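A Second Working Life for Office Computers

Interview with the manager of the Cilport equipment reuse program
April 21, 2023

When a municipal office in Cilport replaces its computers, the old ones go to a former printing hall on the east side of the city. The reuse program housed there receives equipment from public offices, two libraries and the Jonard adult education center, and prepares what it can for schools and community groups. The manager has been in charge of the program since its first year and spoke with the institute's newsletter about data protection, spare parts and the limits of repair.

The program began with a storage problem. "The city had a basement full of desktop computers that had been written off in the accounts and then left where they were," the manager recalled. "Staff were reluctant to send them to scrap, and equally reluctant to take responsibility for them. The first shipment was 200 machines, and a good many had no record of which department had used them."

That absence of records shaped the procedures still in force today. Each computer is given a number on arrival, and the number is linked to the department that released it. Storage drives are removed and logged separately before any other work is carried out. Drives that pass inspection are erased and the erasure is entered in the register; the remainder are destroyed under a contract with Ansari, a regional recycling firm.

"Data protection is the first question every department asks, and it should be," the manager said. "We do not begin any discussion of reuse until the drive has been accounted for. If the paperwork and the machine do not agree, the machine waits. We have had computers wait from spring until August over one missing signature."

Asked what decides whether a computer is repaired or taken apart for its components, the manager pointed to age, condition and the availability of matching parts. A machine with a damaged case may still hold a sound processor and usable memory. A machine that looks new may have a board fault that would take longer to trace than the computer is worth. The program allows its technicians 30 minutes for the first assessment, after which a decision is entered on the sheet.

"People sometimes object to the time limit," the manager said. "They feel that a good technician could save almost anything, and perhaps that is so. But we have schools waiting, and an afternoon spent on one stubborn fault is an afternoon taken from the computers that need only a fan and some memory."
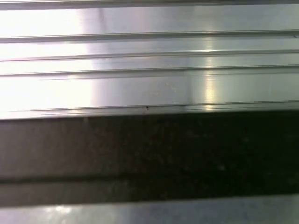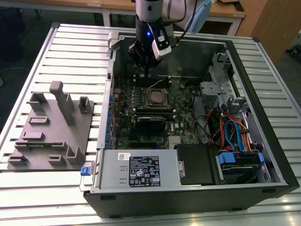
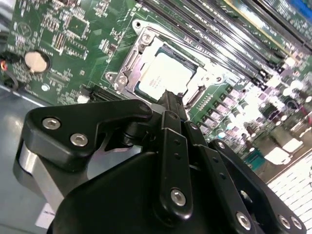 Metal paneling, an opened desktop tower and its motherboard with the processor in its socket.

Memory is the component most often requested. The program's standard for a school computer is 8 gigabytes, and many of the office machines it receives were purchased with half that amount. Modules taken from computers that cannot be repaired are tested, sorted by type and kept in labeled drawers. The same is done with power supplies, although these are held for a shorter period and are not reused if their date of manufacture cannot be established.

Processors are handled with greater caution. According to the manager, most damage in the early years came from careless storage after removal. "We lost perfectly good parts by placing them in a box together," the manager said. "It was an expensive lesson for a small budget. Now each one has its own tray, and the tray carries the number of the computer it came from."

The program also maintains a training agreement with the Jonard center. Adult learners attend in groups of 4 and follow a course that covers safe handling, basic fault finding and record keeping. The last of these is the least popular part of the course and, in the manager's view, the most useful. Several former learners have taken positions in technical support, and one now maintains the computers of the Besau school district, which is among the program's regular recipients.

Relations with recipients have changed over time. In the beginning, schools were offered whatever was ready. The results were mixed. One school received computers of so many different models that its staff could not keep them running. The program now prepares matched sets wherever possible and asks each school to name a member of staff who will report faults during the first year.

"A donated computer that does not work is a burden on the person who receives it," the manager said. "They have to store it, explain it and finally dispose of it. We would be moving our basement into someone else's building."

On the question of cost, the manager was cautious. The city provides the premises and the salaries – a commitment reviewed every year – while parts that cannot be recovered from other machines are paid for from a modest fee charged to recipients. The fee does not cover the full expense. A proposal to extend the service to private donors has been discussed, but the manager does not expect it to proceed before a second storage room is available.

There remain items for which the program has no good answer. Older monitors arrive in greater numbers than schools will accept, and keyboards are seldom worth the labor of cleaning. Printers are no longer taken at all. "We accepted them for two years," the manager said. "I would not wish to repeat it."

Departments and schools in the Cilport area may request the program's current acceptance list from the municipal supply office.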